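Notebook Index Entries Prev Next Search

Tuesday – Perent panel heater, bench tests

Run 2. Panel hung at standard height, supply steady at nameplate voltage. Draw settled at 853 W against the Petridis controller's own reading of 2713 kJ for the hour, which does not add up. Suspect the controller logs standby as heating. Left the raw log on the share.

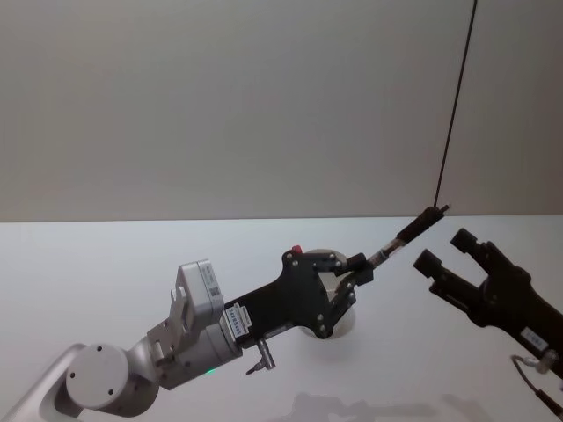

Thermostat cycling

Sislow sensor moved off the panel bracket and onto the far stand. Short cycling stopped. Dead time between calls for heat is now 140 s – long enough for the relay. Front surface still climbs faster than the rear, as expected with the new backing.

To do: repeat with the old backing, check the bracket screws after cool-down.

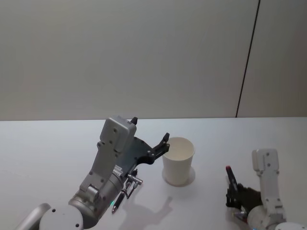

Daiane Macedo thinks the sensor offset should be fixed in firmware before anyone repeats the run, and wants the Trumero unit tested on the same stand first.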